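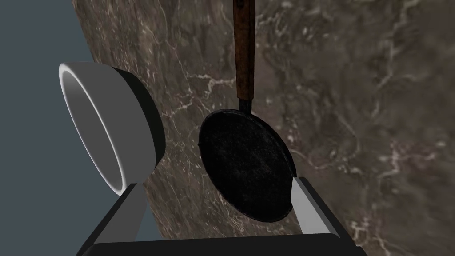 Bowl, pan and gripper on the simulated marble bench. The pan is the one with the wooden handle.

1 December 2020

I've been meaning to write about the new dish arm at work since November and I finally have a free evening, so here goes!

For anyone new, I work in the wash-up area at Skumham, the catering kitchen out past the rail yards. On a big day we send out 600 meals, and every one of them leaves behind something that needs scraping, stacking or scrubbing. Until this spring that was 4 of us at the sinks, all shift, with our sleeves soaked to the shoulder.

Now we have Rarnitz on the bench (that's the name of the system, and yes, we all say it differently). It picks up pans and bowls and loads the racks. Before it touches a real pan, each new job gets tried out on the computer, and I've become one of the people who sits in on that. Me! I left school with a woodwork prize and not much else, and now I'm telling a programmer that you don't grab a frypan from the side if there's a bowl parked right next to it.

I love that part. All those years of knowing which handles are loose and which bowls slide have turned into something people write down. We got through 210 test pickups last week and I had opinions on most of them.

It hasn't all been easy. The racks come through faster, so the drying end gets swamped, and two of the crew asked to move to prep because they missed the chat at the sinks. I miss it too. The hours have stayed the same so far, and we've been told they will through summer. I'll be watching that one.

But my hands have healed up for the first time in years, and my shoulder has stopped clicking. Next up is the roasting trays, which are heavy, greasy and a mongrel to stack. Can't wait to see how it goes with those.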